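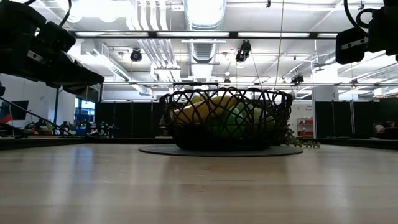

3.2 The basket and what goes in it

I should say a little about why I ended up caring so much about the bowl. When I started this project I thought of a fruit bowl as a thing you put fruit in, and that was pretty much the end of my theory. Then I spent most of May reading what people had told us in the Leslow questionnaire, and it was full of strong feelings about bananas. They go on top. They go on a hook. They never, ever go near the avocados (one person underlined this twice). A good many of the 60 households who wrote back had rules like that, and most of them had never said the rules out loud before we asked.

So the container matters more than I expected. A solid ceramic bowl hides whatever is at the bottom, and the people who own one told us again and again about the lime they found weeks later. An open wire basket lets you see in from the side. You can spot a banana through the gaps without lifting anything, and you can more or less tell what's lying under it. That changes what people do! In the Herath pilot, the wire basket owners said they took fruit from wherever they liked, while the bowl owners mostly took whatever was on top and left the rest to its fate.

The drawback is that wire is hard on soft things. Grapes find every gap, and stems catch on the way in and again on the way out. Grímur Ketilsson, who read an early draft of this section, wrote in the margin that his grapes live in a dish of their own for exactly this reason, and I've since moved mine too.

For the layouts we talk about here I kept to an open black basket on a round, dark gray base, with fruit both inside it and out on the wood. Figure 2 is the one I come back to most, with dark grapes toward the back of the basket, a dark green fruit up front, and a bunch of green grapes out on the table along with an orange, papaya-shaped one.
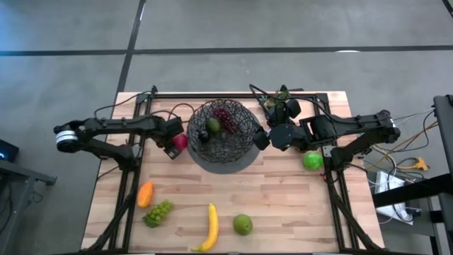 What I like about a half-and-half layout is that it makes you choose. If everything is in the basket you only think about what comes out, and if everything is on the table you tend to start with the biggest piece and keep going. With some in and some out, you have to look at what's already there and ask where the next piece could sit - and whether it should go in at all. A big oval fruit takes up a lot of the floor of a basket. Put it in last and it perches on the grapes, which they won't thank you for.

We called the two orders we compared Likisari (heavy fruit first, bunches last) and Vonska (whatever is closest goes in next). I'll admit that Vonska is how I unpack my own groceries. It's quick and I'm fond of it, but it does leave you with small round things at the bottom and something large balanced on them. Likisari asks for a moment's thought up front, and it gets awkward once the basket is nearly full and you come across one more heavy piece in the bag. Section 3.3 deals with that case, along with the question of what to do about a second bunch of grapes.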